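In-Ear Monitor Rentals: Frequently Asked Questions

These are the questions we get most often at Skuseo from bands, churches and theater groups renting in-ear systems for the first time. If yours isn't covered, call the shop or write to rentals and put the name of your event in the subject line.

What comes in a standard rental?

One rack transmitter, one bodypack receiver, a pair of universal-fit earphones, a paddle antenna if you rent four channels or more, and the power supply. Racks of four and eight channels come prewired to an antenna combiner. Audio cables from your console to the rack are not included unless you ask for them. Most consoles need XLR, but a few of the smaller ones send monitor mixes on quarter-inch TRS, so look at the back of yours before you call.

Do I have to use stereo mixes?

No. The transmitters can be switched to mono, and in mono you can run two different mixes into one transmitter and let each player choose between them with the balance control on the pack. That saves you a transmitter. Stereo is easier to listen to for a long show, especially for keyboard players and music directors who have a click and a talkback mic in their ears along with everything else. If your console has eight aux sends, stereo for everybody means four players at most, and you may still need a send for the drum fill or the lobby.

How many auxes do I need?

One per mono mix, two per stereo mix. Effects count too if your console feeds them from the same pool of buses. On some consoles they have their own, on others they don't. Write it out on paper before you order.

Should monitor sends be pre-fader or post-fader?

Pre-fader for almost everything. You don't want the singer's ear mix to change when the front-of-house engineer pulls a fader down between songs. Whether the send should also be pre-EQ and pre-dynamics is a matter of taste. We usually set it after the EQ and before the compressor. Heavy compression on a vocal makes some singers push too hard. Post-fader sends are fine for reverb returns.

Can the band mix their own ears from a phone?

If your console supports it, yes. Bring a separate router and don't use the venue's guest network. Put it up high and near the stage, use the 5 GHz band if the phones are close, and turn off anything you don't need. Give the network a password that isn't the name of the band. Players should lock their phones to their own mix so the bass player doesn't end up changing the drummer's.

We also rent the Monder personal mixer, a wired unit that clamps to a mic stand. It's a good choice for drummers and keyboard players who stay in one place. It takes a network cable from the stage box and has physical knobs. Each Monder unit needs its own cable back to the distributor, which we supply at no extra charge.

What range can I expect?

With a clear line of sight and the antenna placed where it can see the performers, the packs will cover any stage we deal with. What cuts the range down is people, metal truss, LED walls and antennas left inside the rack. If you get dropouts, move the antenna before you do anything else. Keep it at least a few feet away from the receiving antennas of your wireless mics.

Do I need to coordinate frequencies?

For one or two channels in a small room, scanning from the pack will do. For four or more, or for any event where other acts bring their own wireless, we do a coordination for you before pickup. We need the street address of the venue and a list of every wireless mic, instrument pack and intercom you plan to use, with the band printed on each unit. Please send that list by noon two days before pickup. Lists that come in later are handled in the order we get them and may not be done in time.

Do not change the frequencies on a coordinated rack. If one channel is bad at the venue, call us and we will give you a spare that works with the rest.

How long do the batteries last?

Plan on one fresh set per show. The packs take two AAs. Rechargeables are fine if they are NiMH and fully charged, though the meter on the pack reads them a little low. We sell alkalines at the counter by the box. Rehearse on the old ones and put new ones in before doors.

Are the earphones clean?

Yes. Every pair is wiped down, the nozzles are cleared, and the tips are thrown away after each rental. You get new foam and silicone tips in three sizes with each pair. You can use your own molded earphones with our packs as long as they have a 3.5 mm stereo plug.

My singer says there's no low end.

Nine times out of ten the tips are too small. Without a seal the bass goes away and the player turns up the pack to make up for it. Try a larger size, or foam in place of silicone. Don't add bass at the console until the fit is right.

Is there a limiter?

The packs have one, and it is switched on when they leave the shop. Leave it on. We also recommend a limiter on each mix bus at the console. Start every show with the packs at zero and have players bring them up during line check.

Why do I feel cut off from the room?

Most people do the first time. Put up two audience mics, one on each side of the stage, facing the crowd, and add a little of them to the ears. We rent a pair with short stands for 21 dollars a day. Taking one earphone out is a bad habit, and players who do it usually turn the other side up too loud.

What does it cost?

A single channel is 37 dollars a day. Weekend rentals are picked up Friday and returned Monday, and are billed as one and a half days. The eight-channel rack with combiner, antennas and case is 893 dollars a week. The Monder units are priced with the distributor, and the quote depends on how many you take.

Is there a deposit?

We hold a credit card. Accounts with 14 or more rentals in good standing don't need one. A lost bodypack is charged at replacement cost. Broken belt clips and missing battery doors are billed separately, and yes, we check.

Where do I pick up?

At the counter on the Hoekstra side of the building, where the loading door is. Street parking in front is for the restaurant. The counter opens at 8:30 in the morning. On Saturday we close at noon, so don't plan a same-day exchange for a Saturday night show without talking to us first.

Do you deliver and set up?

Within the county, yes. Setup means we place the rack, run the antennas, patch it to your console and walk the stage with a pack to check coverage. It does not include mixing. If you need a monitor engineer, ask for Geert Dewulf, who keeps the crew calendar.

Can you work with a system we bought from Stunderance?

We can. We add rental channels to owned systems all the time. Tell us the model and band of what you have. If your channels are in the same band as ours they can share our combiner, and you can leave your own antennas at home. We don't repair Stunderance packs, but we can ship them out with ours.

Can I install the scan software on my own computer?

You can, and we'll send you the file from our coordination so you can open it at the venue. It runs on an ordinary desktop or laptop and doesn't need a fast one. Connect the computer to the rack's network port with the gray cable in the lid of the case. Set the computer to get its address automatically. If the rack doesn't show up in the list, turn off the computer's WiFi and restart the software. The file opens in read-only mode, so save a copy under your own name if you want to add channels for a later date. 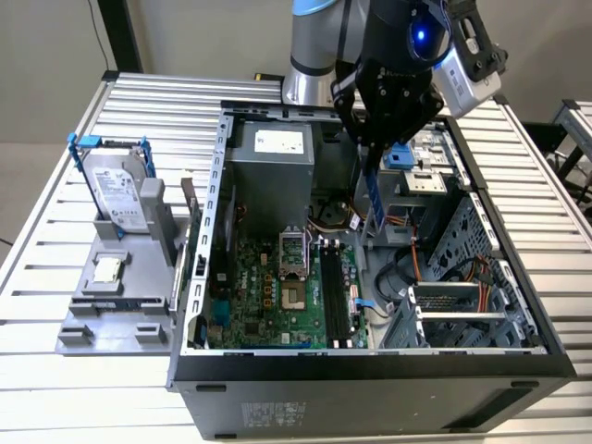
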